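Open day at the Trurthorpe camera workshop

I had been meaning to get out to Trurthorpe for years, and on September 14, 2021 I finally went. The repair workshop there opens its doors to the public once a season, and I came home with sore feet, a head full of shutter talk and a strong urge to take something apart on the kitchen table. (I didn't. I remembered the warning about flash capacitors.)

You go in through the parts room, and I could have stayed there all afternoon. Drawers up to the ceiling, each labeled by hand, springs and leaf blades and tiny brass screws for bodies that went out of production before I was born! Benedek Fekete runs the mechanical bench, and he let us listen to a focal plane shutter on the tester. At 1/1000 it was way off. He eased the tension on one curtain, fired it a few more times, and talked us through the numbers as they crept toward where they should be. I had never understood why a slow second curtain gives you one bright side on the negative, and now I do.

Next came lens cleaning, with Wakana Ishida. She had an old 50 mm with haze on an inner element, and she showed us how to spot it by shining a small flashlight through from the back at an angle. I've bought lenses at fairs for ages by holding them up to the ceiling lights, so that was humbling. She also loosened a stuck filter ring with a rubber pad and almost no force, while I thought of the one I ruined with pliers last December.
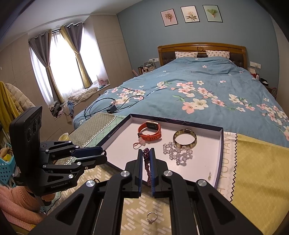
Bence Győri thought I should have said more about fungus, when I sent him a draft of this. In his view an open day crowd goes home believing every cloudy lens can be saved, and once the growth has etched the coating, cleaning only shows you the damage more clearly. He'd pass on any lens with threads reaching the center of the glass, however cheap it is. Fair enough, and I'll add that Wakana did turn one away at the table for that very reason.

After coffee there was a talk on light seals. Old foam turns to black goo, we all know that, but I loved seeing the scraping done properly, with a sharpened wooden stick and a bit of alcohol, always working away from the mirror. Visitors could try it on a scrap body. Mine took forever and I enjoyed every minute.

Entry was 5 at the door, and the same ticket gets you a shutter speed check on one camera. Bring your own batteries. The bus stops at the bottom of the hill, and the last one back leaves earlier than you'd like.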